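手环和智能手表的日常保养:充电、清洁、收线的一些小办法

文/Thilini Akanda 2019年1月16日

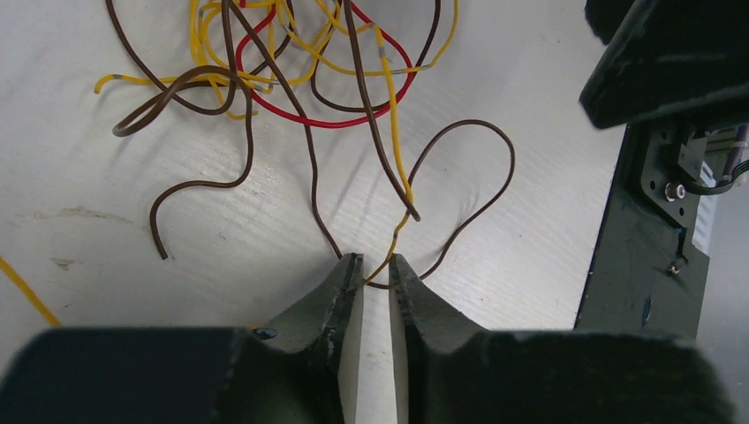

白色桌面上的棕、黄、红三色电线。

我戴运动手环已经有几年了,家里先后用过三个牌子:Brilitari 的手环两只,Sodico 的手表一只,还有我先生的一只 Ansah。中文不是我的母语,有的说法可能不太地道,请各位读者原谅。下面写的都是在家里可以自己做的事情,不需要专门的工具,大部分材料厨房里就有。

一、充电触点的清洁

很多人说手环“充不进电”,就以为电池坏了。我家的 Brilitari 第一次出现这种情况的时候,我也差一点买新的。后来我把它翻过来看,背面两个金属触点上有一层灰白色的东西,是汗和防晒霜干了以后留下来的。

我的做法是这样:先把手环关机,从腕带里取出来。用棉签蘸一点酒精,拧到不滴水,在触点上轻轻转圈。等五分钟,让它完全干,再用一根干的棉签擦一遍。充电座里面的弹针也要擦,但是不要用力按,弹针歪了就很难再弄直。

如果触点上有绿色的斑,那是金属已经开始生锈。可以用白橡皮擦几下,把橡皮屑吹干净。不要用砂纸,也不要用小刀刮,触点表面的镀层很薄,刮掉以后锈得更快。

夏天我每个星期擦一次,冬天两个星期一次。去年八月特别热,我每三天就擦一次,充电一直很正常。

二、腕带的清洗

硅胶腕带不难洗,可是洗的方法不对,会越洗越黏。我用的是洗碗的中性洗洁精,一小滴就够了,加温水,用旧的软毛牙刷刷内侧和扣眼。扣眼里面的灰最多,可以用牙签包一层湿纸巾去掏。洗完一定要用清水冲两遍,洗洁精留在上面,皮肤会痒。

白色和浅色的腕带容易染上牛仔裤或者皮包的颜色。我试过小苏打加水调成糊,涂上去放二十分钟再洗,浅的颜色可以去掉,深的去不掉。漂白水我只试过一次,腕带变黄而且变硬,最后只好扔掉。

布的腕带要另外处理。用洗衣液手洗,平放在毛巾上吸水,再放到阴凉的地方过一夜。不要放在暖气上面烤,魔术贴会卷起来。洗之前把魔术贴粘好,这样不会粘上别的毛。

皮的腕带不要下水。用拧干的布擦,出汗多的日子不要戴它。我先生不听这句话,他的皮腕带半年就有味道了。

三、屏幕的小划痕

网上有人说用牙膏可以把划痕磨掉。我在一只旧手环上试了,划痕确实浅了一点,但是周围出现一片雾,在太阳下面看不清数字。现在的屏幕上面多半有一层防指纹的涂层,牙膏会把这层涂层也磨掉,所以我不推荐。

比较好的办法是一开始就贴膜。贴膜最好在浴室里做,先放一会儿热水,让空气里的灰落下来。手洗干净,屏幕用镜布擦,再用透明胶带把剩下的小灰尘粘走。膜从一边慢慢放下去,有气泡就用银行卡的边包一层布,往外推。靠近边上的很小的气泡,过一两天常常自己会消失。

在厨房里做饭、搬花盆、修自行车的时候,我会把手环摘下来,放在固定的一个小碟子里。固定的碟子很重要,不然找手环的时间比做饭还要长。

四、充电线怎么收

手环的充电线都很短,而且各家的接头不一样,混在抽屉里就打结。我用过的办法有几种。

第一种是卫生纸的纸芯。每根线绕成一个小圈,放进一个纸芯,外面写上名字,比如“Sodico 手表”或者“旧手环”。纸芯竖着放在鞋盒里,一个鞋盒放得下十几根。

第二种是面包袋上的塑料小夹子。在小夹子上用油性笔写字,夹在线的两头。插线板后面有很多线的时候特别方便,不用一根一根地去拔。

第三种是长尾夹。夹在桌子边上,把线头从夹子的金属环里穿过去,线就不会掉到地上。桌板太厚的时候夹不住,可以夹在书架的隔板上。

绕线的时候不要绕得太紧,特别是靠近接头的地方。我看见很多人把线紧紧绕在充电头上,里面的铜丝就从那里断。绕成手掌大小的圈,用一小段魔术贴扎住就可以。如果线已经扭得很厉害,捏住一头让它自然垂下来,它会自己转几圈,扭的力就松了。

外皮破了的线,请不要继续用。用电工胶布包一下只能救急,不能长期用在床边。破的地方如果已经看得见里面的金属,就直接换新的。

五、电池的习惯

我以前喜欢用到没有电才充,后来看了说明书,知道现在的锂电池不需要这样。我现在的习惯是洗澡的时候充电,电量不要掉到很低,也不一定每次都充到 100%。这样手环每天休息一小会儿,手腕也休息一小会儿。

充电头用普通的就好,不需要快充。Drangate 的多口充电座我用了一年多,晚上可以同时充两只手环和一只耳机,价钱也不贵。摸上去如果很烫,就先拔下来,换一个插座再试。

长时间不戴的手环,充到一半左右,关机,放在干燥的抽屉里。每隔三个月拿出来补一次电。我有一只放了一年没有管,后来怎么充都开不了机。

还有几个设置可以省电:把抬腕亮屏改成只在白天有用;不重要的应用通知关掉;屏幕亮度调低一格。连续心率改成每隔几分钟量一次,我的 Brilitari 从十一天用到了 19 天。不过如果您需要看睡眠的数据,晚上的心率还是要开着。

六、皮肤发红怎么办

手腕发红,常常是下面太湿太闷引起的。戴的时候松紧要能放进一根小手指,运动时紧一格,运动完就松回来。洗手以后把手环推上去,把下面的水擦干再戴好。左手和右手可以换着戴,换手以后记得在应用里也改一下,步数会准一些。

如果擦了护手霜,等吸收了再戴。已经发红就停几天,没有好转要去看医生,不要自己随便涂药膏。

七、进水以后

有防水的手环,淋雨和洗手一般没有问题,可是热水澡和桑拿我不建议,水汽会比水更容易进去。在海里游泳以后,要用淡水冲一冲,盐干了会把按键卡住。

万一屏幕里面有雾,马上关机,不要充电。很多人说放进米里,我觉得米粉会钻进缝里,效果也不好。我把零食和鞋盒里的干燥剂都留下来,放在一个有盖的玻璃瓶里,手环和干燥剂一起放两天。干燥剂的小袋子不要剪开,家里有小孩的要把瓶子放高一点。

八、计步不准的几个原因

我每天走路去买菜,来回大概应该是 2,000 步,有一段时间手环只记了一半。后来发现我推着购物车走,手不动,手环就不算。推车的时候可以把手环放在裤子口袋里,或者夹在鞋带上,数字就正常了。

还有身高和步长的设置,很多人买来以后没有填。走一段知道长度的路,用米数除以步数,就是自己的步长,填进去以后距离会准很多。

补充一点:扣子松了的腕带不要用胶水粘,粘住以后反而取不下来。换一条新的腕带花不了多少钱,买之前先看清楚型号,我买错过两次。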